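Performers' Hardship and Transition Fund
Progress report to the Schwerdtfeger Foundation
16 October 2024

Prepared by Impi Toivonen, Program Manager, Grundside Screen and Stage Relief

Purpose of this report

This report covers the second six months of the Foundation's grant to Grundside for the support of actors, comedians and television presenters facing financial difficulty after a period of regular work. It sets out activity against the agreed work plan, notes two variations and seeks the Foundation's direction on one matter.

Emergency grants

Grundside received 233 applications in the period, against a forecast of 200. Most came from performers over fifty whose series or touring contracts had ended without renewal. Rent arrears and medical costs remain the leading reasons given. The standard grant was held at $600, with the smaller travel grant of $300 available to applicants attending auditions or hospital appointments outside Grakatville.

Assessment times were longer than we would wish in the early part of the period. A second assessor has been appointed and the backlog was cleared before the end of September. Applicants who waited beyond the published time frame have been written to individually.
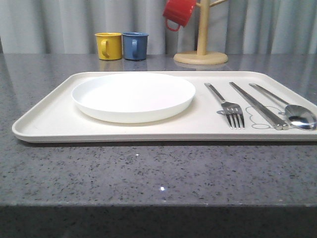
Financial counselling

The counselling stream opened at the Esgate office in April. Sessions deal with irregular income, tax instalments, superannuation and the management of residual payments. Uptake among comedians has been strong. Uptake among television actors has been weaker, and several agents have told us that their clients are reluctant to be seen entering a relief organisation's premises – a concern raised in our first report as well. Telephone appointments have been offered as an alternative and are now the more common choice.

Manee Nakpan, who leads the stream, has prepared a short guide to reading a royalty statement. It has been checked by our legal adviser and will go to participating agencies in November.

Variations to the work plan

The public talk on saving and retirement was postponed when the principal speaker accepted a film role interstate. The venue deposit has been carried forward. Funds set aside for printed brochures have been moved to the telephone service, as approved by the Foundation's grants officer.

Matter for direction

The grant agreement limits assistance to performers with a screen or stage credit in the past five years. A number of otherwise eligible applicants fall outside that limit, chiefly through illness or caring duties. Grundside asks whether the Foundation would consider an extension to eight years for these applicants. No additional funding is sought.

A financial statement is attached at Appendix A.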